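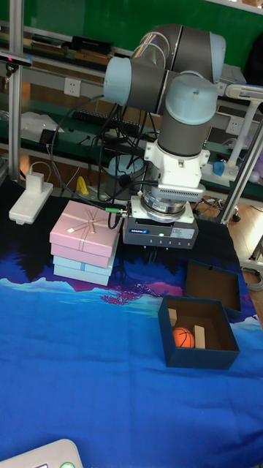 Category: Home & Gifts | People

Elaheh Salehi keeps her gift boxes on a table with a blue printed cloth, and she wants me to begin with the cloth. "It has trees and a landscape, like evening," she says. "I bought it in Dornholm in July and I was looking for curtains."

She packs small presents for a toy shop called Zamani, and she also teaches a short class for parents. The pink and the light blue boxes she stacks closed. The dark navy ones she prefers to open first and look inside. "The brown cardboard inside is very plain. Then anything with color looks good in it, also a cheap ball."

The ball she likes most is a little orange one, made like a basketball. She puts it with wooden blocks. I asked if this is not a strange pair. "For a child of five it is not strange. A block is a wall, a block is a gate, the ball goes through. I have 48 blocks and I never bought a doll."
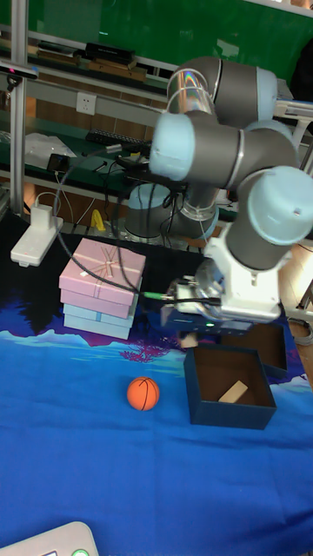

Blocks first or ball first?

On this question she has a strong opinion. The block goes in before the ball, she told me, and it should find its place in a corner. "If the ball is first, it rolls and you follow it with your hand." Her sister in Trekport does the opposite and fills the space with paper. Elaheh does not use paper in the small boxes. She lets one block stand up beside the ball, so it is the first thing the child takes. 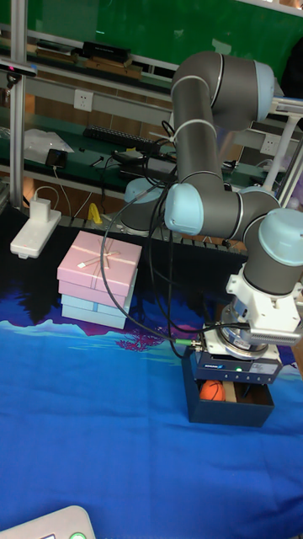
About ribbons she is less strict. A pale, thin one is enough for her, with a bow on the lid, and she learned the bow from her mother, who wrapped sweets. "She could make it in the dark. I need my glasses." One winter she tied 400 of them and after this she did not want to see ribbon until spring.

She still saves the old ones and irons them with a cloth on top.

15 comments | 48 shares

Related
Paper or no paper in a small box?
How to store ribbon flat
A morning at the Treno market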